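## 4. Shopping with the Multudora list

This section assumes you have finished section 3 and the handset is paired. The quick card in the box says you can skip straight to here. I tried that in July and had to start again.

### 4.1 Before you leave the house

1. Open the app and pick your shop. The Serstead superstore is in there twice. Choose the one with the postcode.
2. Set a spending limit. The factory setting is 3000, in pence, although the screen doesn't say so.
3. Type in your list, one item to a line. The app claims to understand "the usual bread". It gave me 2 bags of bread flour.
4. Press **Sort by aisle**.

> **Note:** The aisle order comes from a floor plan that Gorska supplies. Gorska says the plan is refreshed whenever a shop moves its shelves. Fergal Ó Dubhghaill walked the Serstead branch with a printout and found the tinned fish where the plan had greetings cards, so treat the order as a suggestion.

### 4.2 In the shop

1. Clip the handset to the trolley handle with the screen facing you. The clip does not fit the shallow trolleys.
2. Scan each item as it goes in. Wait for the beep. A green light without a beep means nothing has been added, whatever the quick card says.
3. To take an item back out, hold **Minus** and scan it again.
4. Loose fruit and veg must be weighed first. Stick the label on the bag and scan that.

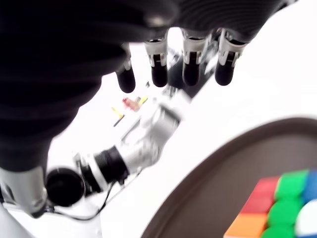
*Fig. 7. Robotic hand over a white table.*

> **Caution:** Do not rely on the running total if you are shopping to a budget. Multi-buy offers are taken off at the till, and some never are. Keep the receipt.

### 4.3 Paying

1. Go to any till marked **Foley**. Other tills will not read the handset.
2. Hold the handset against the pad until the total appears.
3. Check the total against the handset before you pay. If they differ, ask for a full rescan.
4. Pay in the normal way. The handset cannot take payment, despite the card symbol on the back.

Error **33** at the till means the handset has lost the shop's signal. Walk back towards the entrance and try again. Error **931** is listed by the makers as "rare". Jarlath Hanrahan had it on three visits running, always with a full trolley. Restarting the handset clears the error and also your list, so copy the list on to paper first.

### 4.4 "Time saved"

After you pay, the app shows how many minutes you have saved. I can't find what it is measuring against. To hide the figure, go to **Settings > Messages > Praise** and switch it off. It comes back after each update.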